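Folding is mostly waiting

Software for handling clothes has to decide what it is looking at before it can move. At Emach, that decision used to take longer than the fold.

Esther Mrema runs the planning side of the company's garment project. When she joined, the system looked at a shirt, worked out a full plan of grasps and moves, and then carried out the whole plan without looking again. If the cloth slipped after the first grasp, the remaining steps were wrong, and the arm went through them anyway.

The replacement is called Plurnex. It plans one grasp at a time. After each move it takes a new set of images, marks the edges and hems it is confident about, and picks the next point from those. Anything it is unsure of gets left alone until a later look.

"People ask why it stops so often," Mrema says. "It stops because the shirt has changed shape and the old answer is no use."

The hard part was the marking. Printed letters have strong outlines, and the first version of the perception model kept treating them as the edge of the cloth. It would try to pinch the side of a number. Her team labelled 2,616 images by hand, with separate classes for collar, hem, sleeve opening and print. A second set of 1,867 was kept back for testing. Sports tops made up a large share of both, as they have trim and lettering close together.

Speed came next. The planner has 60 milliseconds to score the possible grasps, and it drops any that would put a finger through the table or into a post. That check is done by Nerorer, a small collision library written in the same office.

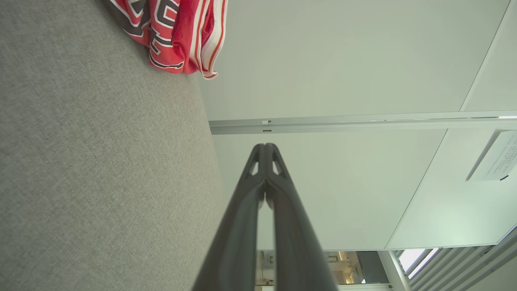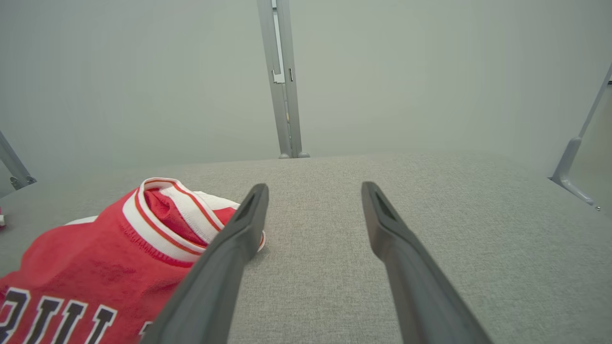
The tool the team uses most is the replay viewer, Vondráček. It lines up the camera images with the grasp scores, so an engineer can go back to a bad choice and see what else was on the list. Often the right point was there in second place. Mrema keeps 145 of these cases as a fixed test, and no change to the planner goes in until it has been run against all of them.

The next release is due in June. It will add a second arm, and the planner will have to decide which one moves first.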